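The baker of Jokthorpe begins her day at four

When I arrived at the bakery in Jokthorpe it was still dark, and the first loaves were already on the shelf. The owner asked me not to print her name. "People here call me the bread woman," she said, "and this is enough for me."

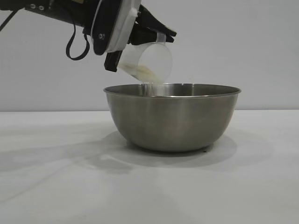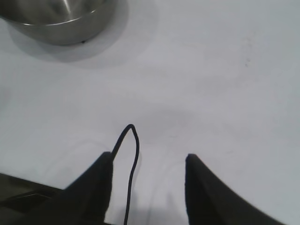 She learned the work from an aunt in Fitero, where she lived until she was 41. Her rye starter came with her in a jam jar, on a train, wrapped in a sweater. "I was more afraid for the jar than for my suitcase," she told me.

In the first winter she sold very little. The town has over 2,000 people, but most of them bought their bread at the supermarket, already sliced. Then, in February, the road was closed by snow for some days and the supermarket truck did not come. She baked 127 loaves in one night, in an oven made for 60 at a time. "After this they knew my door," she said.

I asked about the price of flour, which is a subject she does not like. She buys from a mill called Wandard, and she pays more than she did before. She has raised the price of the large rye only once – and she still feels bad about it.

Does she want a second shop? She shook her head. She would prefer to sleep until five. For the summer she plans a seeded loaf, but the recipe is not ready. "The crust is good, the middle is too heavy," she said, and gave me half of one to take home.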